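The Hand That Learned to Fumble

I've spent a lot of my working life watching robots drop things, and I still get a silly thrill when one reaches into a bin. So when Syafiqah Ginting invited me up to the Mustonen lab in February to see her grasping project, Lamen, I was on the train before I'd finished her email.
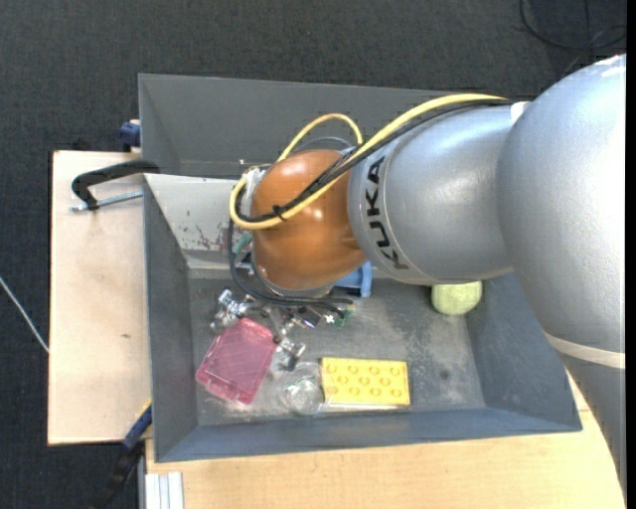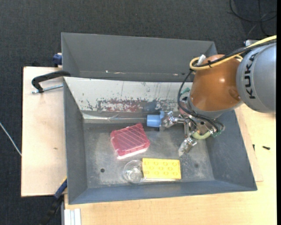 Windau Magazine, Issue 16, p. 20

The idea behind Lamen is easy to say and awful to do. Most grasping software looks at a thing, picks the best spot to grab it, and goes. Lamen picks a spot, goes, and then keeps changing its mind on the way down — a fresh guess at every little step, right up until the fingers close.

It learns from its own attempts, the bad ones included. Ginting told me her first version threw the failures out, and it got very sure of itself and very clumsy (I know people like that!). Once she put the misses back in, it started nudging a thing first and grabbing second, which she swears she never asked for.

Clear stuff is still the big headache. A glass dish hardly shows up to a depth camera, so the system is guessing from the shine and whatever it can make out through it. A yellow toy brick is a treat by comparison, all hard edges and bright color. I'd have figured the studs would be trouble, but Ginting says the fingers kind of like them.

Her labmate Hakim Tambunan is the skeptic of the two. He wants to see Lamen run on a different hand before he believes any of it, and they've been arguing about that for seven months — cheerfully, as far as I could tell, and mostly over lunch. The hand he has in mind is at a partner lab in Kondenia, and he's hoping to get time on it this summer.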